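Section 4. Setting Up the Hand-Held Grippers for Two-Handed Work

Applies to the Wister hand unit, left and right. Read Section 3 (Charging and Storage) first. Both units must be at the same software version before you start.

4.1 Check the pads

1. Hold the unit with the jaws pointing away from you and the power off.
2. Look at each ribbed blue pad from the side. Replace it if a rib is torn or the pad has lifted from its mount.
3. Wipe the pads with a damp, lint-free cloth. Do not use alcohol.
4. Press each pad at the top and bottom edges. It must not rock.

CAUTION: Keep fingers out of the linkage when you close the jaws. The bars pass close to the grip and can pinch.

4.2 Check the linkage

1. Open the jaws fully and let go of the trigger. The two sides should stop at the same height.
2. Move each jaw by hand from side to side. Slight play at the pivot pins is normal. If a pin turns with the bar, send the unit in for service.
3. Close and open the jaws 40 times. If the motion gets stiffer, clean the pivots as described in Section 7.
4. Tighten the pad mount screws with the short driver supplied. Stop when the screw seats.

Note: Pads from the Belevau kit fit the same mounts but are thicker. Zero the jaws again after changing from one kit to the other.

4.3 Set up the work area

1. Place the work object on a steady surface at seat or table height, with room to reach it from both sides.
2. If the surface is hard and shiny, cover it with a cloth. A patterned cloth gives the tracking more to hold on to than a plain one.
3. Put the object toward the back of the surface so that both pairs of jaws can come in from the front.
4. Leave the background as it is. Cabinets, doors and appliances with clear edges help the unit find its position.

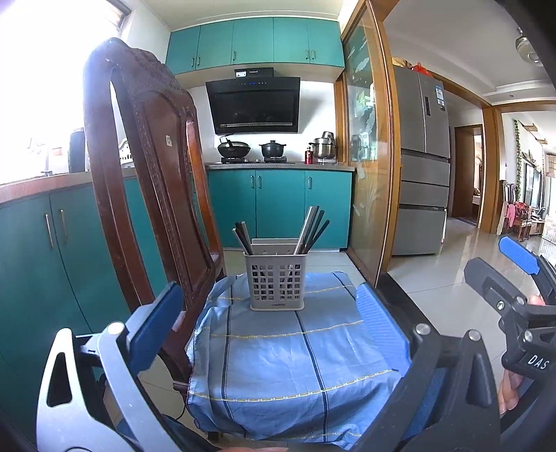 5. Stand still for 13 seconds after power-on, with both units pointed at the work area. The status light changes from amber to green.
6. If the light stays amber, turn to face away from any bright window and repeat step 5.

4.4 Zero the jaws

1. Close the jaws of the left unit until the pads touch. Do not squeeze.
2. Hold the side button until you hear two beeps.
3. Open the jaws fully and press the button once.
4. Repeat for the right unit.

The opening value shown in the Druteck app should read 196 with the jaws fully open. A reading more than 4 counts above or below this means the zero was not stored. Repeat 4.4 from step 1.

4.5 Check the starting position

1. Hold both units in front of you at waist height, jaws open, with the object between you and the far side of the room.
2. Bring the two units close together without letting the linkages touch.
3. Look at the live view from each unit. Both pads and the whole object must be visible.
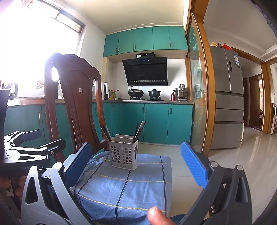

4. Move slowly toward the object and back again. The position trace in the app should be smooth, with no jumps.
5. Keep your fingertips behind the linkage. A finger in front of the pads can be read as part of the object.

CAUTION: Do not use the units over a lit stove or an open sink.

4.6 Record the setup

Enter the serial number of each unit, the pad kit fitted and the open reading in the setup log. If a pad was replaced, write down which side. Units that fail 4.2 or 4.4 twice should be tagged and returned to Matvii Kravchuk at the service bench.

Section revised Tuesday, June 7, 2022. Checked by Thảo Đỗ.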